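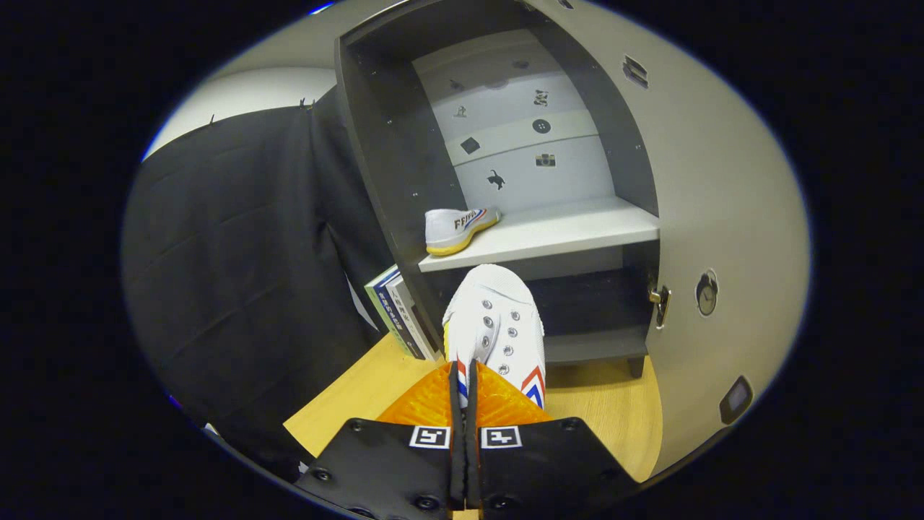 Photo: Yolotzin Pacheco

What the drum remembers: a student report on the Berville harvest masks

When our tutor said we could pick any object in the Berville town museum and spend the term on it, I went straight for the masks. There are eight of them, in a glass case near the stairs, and I'd walked past them on every school trip since I was little without once reading the label. The label, when I did read it, said "Harvest masks, wood and horsehair, used in dancing." Thanks for that!

So my question became: used how, by whom, and what did the dancers think they were doing? I worked on it with Yolotzin, who did the recording and has far more patience with old tapes than I do.

Our best source was Roswitha Rieger, who danced as a girl in the hall at Araya, up the valley. We sat in her kitchen for a whole afternoon and she went through our printouts one at a time, turning them over as if there might be something on the back. She knew straight away that two of them weren't from Berville at all. "Those are Tredia faces," she said. "Look at the mouths. Ours are shut." I'd been staring at those mouths for three weeks and hadn't noticed (slightly embarrassing, I've left it in).

She also cleared up the holes along the top edge. I had guessed they were for a strap. Roswitha thought they held barley stalks, which the dancers pulled out one by one and threw to the children, but she said her brother always told it differently, and that in his version they were feathers. I haven't been able to settle it. The museum's own register only says "pierced, 12 holes", and the curator didn't want to go further than that.

The songs were harder. Yolotzin found a tape of 16 verses in the library, sung by a man from Itico, and Roswitha could follow most of it but kept stopping to say the words were in the wrong order. In her village you sang the river verse first, before the masks came in, and you never sang it outdoors. We played it twice and she sang over the top of it the second time, louder than him, which is my favourite bit of the whole recording.

What I'd do differently: ask fewer questions off my list. The good stuff came when I shut up and let her look. I'd also go to Tredia, because if Roswitha is right then somebody there may know how two of their masks ended up in our case. I've written to the parish office and am still waiting to hear back.

The recording and our transcript are in the school library, filed under Araya.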